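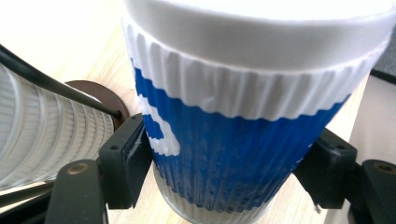 Hand-held gripper recordings teach robot to pick up takeaway cups

Thursday
By Felicja Sowa

Print this story | E-mail this story

Home | News | Science | Technology | Local | Archive

A robot arm can learn to pick up a paper or plastic cup without crushing it by studying recordings made by people using a hand-held gripper, according to a research team at Derkico.

The group collected 3,330 short recordings in which a person held the gripper, closed its two fingers on a cup, moved the cup and let go. No robot was used at that stage. The arm was brought in later, fitted with fingers of the same shape, and run on a program trained from the recordings alone.

In the final round of tests the arm made 612 attempts at lifting a cup and setting it down on a marked spot. It dropped or badly dented 49 of them. An earlier version of the program, trained on recordings made by steering the arm by remote control, failed more than twice as often in the same test.

"Cups are awkward," said Witold Olszewski, who leads the project. "The side slopes, so if you squeeze too low the cup rides up out of the fingers. If you squeeze too hard the lid pops. People fix that with a small movement of the wrist and don't notice they've done it."

Those small movements are what the team wanted to record. A camera on the gripper looks down between the fingers, so the program sees much the same view whether a person or the arm is doing the work. The recordings also store how far apart the fingers are and how the tool is turned.

Ribbed sleeves gave mixed results. The ridges help the fingers hold on, but they also bend, and the arm sometimes read a bending sleeve as a cup that was starting to slip. It then closed further than it needed to. Bożena Dudek, who ran the tests, said most of the dented cups came from that one mistake.

The test set was made up of 13 kinds of cup, with and without lids. Five of them did not appear in any of the training recordings. The arm did nearly as well on those five as on the rest, apart from a short espresso cup that left little room for the fingers.

All of the cups were empty. Olszewski said the group would move on to part-filled cups in March, starting with cold water. The arm will have to be slowed down for that work, and the program has no way at present of judging weight before the lift.

Hefin Nicholas, an engineer at the catering equipment firm Boltero who was not part of the study, said the failure rate was still too high for a café counter. He said he was more interested in how quickly the recordings had been made.

"If you can hand the tool to staff at the end of a shift and have enough material by the weekend, that changes what a job like this costs," he said.

The team plans to release the recordings and the drawings for the gripper fingers. A paper describing the method has been sent out for review.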